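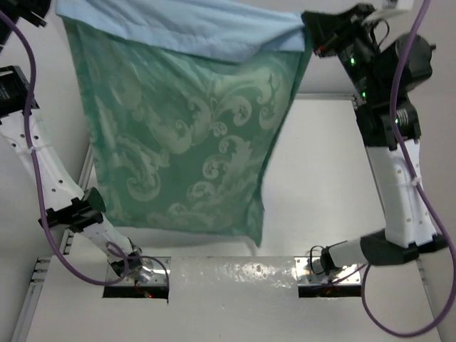

Figure 2. Green pillowcase with a pale damask print, held up with a light blue fabric across its upper edge.

3.2 Bed linen

Pillowcases made up the largest share of the linen set. All were bought used from Wróbel, a laundry supplier in Trilorska, and washed once before the first session. We kept both plain and printed pieces, as a large print can make it hard to tell a crease from part of the pattern. In the damask case in Figure 2, the lower edge sags unevenly and soft folds run through the cloth.

Each piece was handled 8 times and laid flat between sessions. Almost 1,000 folds were logged by August. Two pieces with torn seams were left out of the results. Fold quality was scored by hand using the Ziltgate scale, with corner alignment and edge alignment marked separately. Scores for printed and plain pieces are given in Section 4.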